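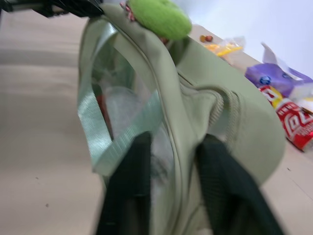 Sage green rucksack with the lime pom-pom

From: Natalie Ackroyd
To: Dendwood Walkers list
Date: Thu 14 January
Subject: Re: Bags for the July walk

Tariq Gilani wrote:
> Hi all, I've put the deposit down on the bunkhouse at Flillanora, so
> July is definitely happening. 15 beds, first come first served. Can
> people who did the coast path last time say what they carried and
> what they wished they'd left at home? I've got a 30-year-old frame
> rucksack and my shoulders are already complaining. Also, does anyone
> know if the shop at Lim still opens on Sundays?
> Tariq

Hi Tariq and everyone,

Brilliant news about the bunkhouse! Put me down for a bed please, a bottom one if there's any choice (my knees and ladders have fallen out).

On bags - please don't bring the frame one. I carried something similar on the first day last time and by the top of Hukari I was ready to throw it in the sea. Since we're sleeping in the same place every night you only need a day bag for the walking, and the big stuff can stay in the car. I've moved over to a small soft rucksack and I'd never go back. Mine takes a waterproof, a jumper, lunch, a flask and the first aid bits, and if it won't go in then I probably don't need it. I do like something bright hanging off a bag too, it makes it much easier to pick out of the heap by the door.

Things I wished I'd left behind: the second pair of boots, the binoculars (used once, it was a gull) and a hardback I read four pages of. Things I wished I'd had: more socks, a proper sun hat, and a bin liner to go inside the bag. Rain covers are fine until the wind gets under them and then you're chasing one across a field, as Tariq will remember.

The climb up Hukari is 429 metres if you go by the old signpost, and it's steeper at the start than at the top, so don't lose heart in the first half hour. There's a bench by the second gate and I fully intend to use it.

No idea about the shop at Lim, sorry. It was shut when we got there last time but that was gone five. I'd bring Sunday lunch with you to be safe. The bus back from there is the 209, and it does stop at the end of the bunkhouse lane if you ask the driver nicely.

Could somebody bring a decent teapot? The one there dribbles. And Tariq, do you want the deposit money by bank transfer or cash at the next Dendwood walk?

Natalie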